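4. Results

4.1 Coverage and type of covering

The mail survey closed on 24 October 2018 with 500 usable returns from the two towns, Fotthorpe and Lundlow. A return was counted as usable if the respondent had filled in the table inventory and at least one full week of the laundry diary. Returns with an inventory but no diary were set aside and are not used in any of the results below.

Households were asked to list every covering kept for the main eating table, whether or not it was in use that week. Following Arsenault's earlier coding sheet, coverings were grouped as woven cloth, coated cloth, sheet plastic, runner, or place mats only. Of the households in the sample, 82 percent kept at least one full-size covering of any type. Households that kept place mats only were more common in Lundlow, where the housing stock is newer and the eating table is more often a counter or a fold-down leaf.

Color and pattern were recorded in the respondent's own words and coded afterward. Blue was the most common ground color in both towns. Stripes and checks were coded together as "linear" because respondents used the two words loosely, and some cloths carried both a linear pattern and a printed motif. These were entered under the motif code, with the linear pattern kept as a secondary code. The effect of this choice on the stain results is taken up in Section 4.3.

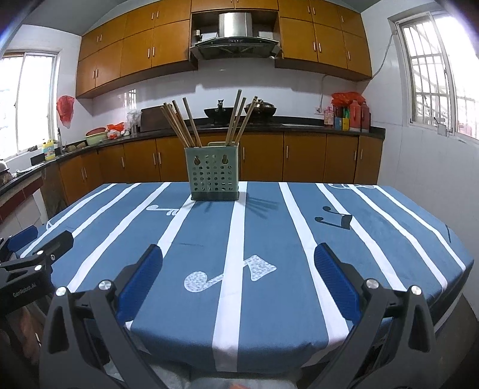

4.2 Washing interval

The washing interval was defined as the number of days between two diary entries for the same covering, where each entry recorded a full machine wash or hand wash. Wiping, shaking out, and spot cleaning were logged separately and do not end an interval. When a covering was swapped for another and put away without washing, the interval was treated as still open and was closed only at the next wash.

Intervals were longer than the pilot in Jistemport had led us to expect. The pilot relied on recall, and respondents appear to have reported how often they thought a tablecloth should be washed. The diary removes much of this bias but adds a different one: keeping a diary may itself prompt washing. We compared the first and second halves of each diary and found the shorter intervals concentrated in the first half, which fits a prompting effect that wears off. The values used in the models are therefore taken from the second half only.

Household size had a weaker effect on the interval than the number of coverings kept. A household with one cloth tended to wipe it and leave it in place. A household with several tended to rotate them, and the rotation did most of the work of bringing a cloth to the laundry. The presence of young children shortened the interval for woven cloth and had no clear effect on coated cloth or sheet plastic.

4.3 Visible soiling by zone

Soiling was rated on a subsample of 30 households that agreed to a home visit. The rater divided the table top into a near zone, a center zone, and a far zone, as seen from the seat used most often, and gave each zone a score on the Poduval soiling scale. The drop (the part of the cloth that hangs below the table edge) was rated separately. All visits took place between meals. Utensils and holders that normally stayed on the table were left in position unless they hid a mark already noted from another angle.

Two problems came up in the ratings. First, shaded areas of the cloth were scored lower than lit areas of the same cloth, whatever their condition. Raters were told to move to a second position when part of the cloth lay in shadow, and to record the higher of the two scores. Second, bold patterns draw the eye along their own lines. On a cloth with long light stripes over a darker ground (Figure 4), raters found marks on the stripes sooner than marks on the ground between them, and the order in which marks were found affected how many were logged before the rating period ended.
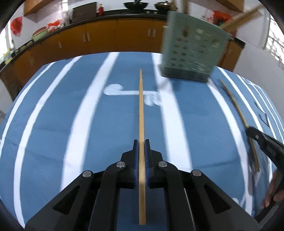 Figure 4. Wooden chopstick over a blue table covering with long white stripes.

To check the size of the pattern effect, Trajkovski rated the same coverings a second time with the light and dark areas scored on separate sheets. Agreement between the two rounds was good for plain cloths and fair for linear patterns. It was poor for cloths with printed motifs, where a small stain at the edge of a motif was often taken for part of the print. We therefore report zone scores for motif cloths but leave them out of the regression.

The near zone had the highest scores in all covering types. This is unsurprising, as it lies under the plate. The drop scored higher than the center zone on woven cloth, mainly on the side facing the most used seat, where hands and clothing brush against it. Respondents rarely mentioned the drop when asked where their table covering got dirty.

4.4 Objects left on the table

Objects that stayed on the table between meals were listed at each visit. The most frequent were salt and pepper sets, napkin holders, fruit bowls, mail, and containers for utensils. Containers were coded by material and by whether the walls were solid or open. Open walls included wire, slatted, and perforated forms, such as a plastic chopstick holder with rows of round holes in the front. The position of each object was marked on a plan of the table top, again from the most used seat.

Most permanent objects stood in the center or far zone. In five of the visited households the same object had been in place long enough for the cloth beneath it to differ in shade from the cloth around it. Such areas were noted as fading and were not scored as soiling. Where a wet ring was present under a container, it was scored in the usual way.
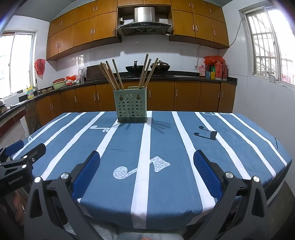 4.5 Reasons given for washing

Diary keepers were asked to enter a reason for each wash in a few words. The entries were coded as spill, general dirt, smell, guests expected, covering changed, or no reason. Spills made up the largest group for woven cloth. For coated cloth, the leading code was guests expected, and many of these entries recorded no visible dirt at all.

The link between zone score and stated reason was weak. Households with high near-zone scores were no more likely to enter "general dirt" than households with low ones. Respondents with motif cloths entered it least often, in line with the rating results above, although the two findings rest on different groups of households and cannot be joined directly. The diary form did not ask which zone had prompted the wash.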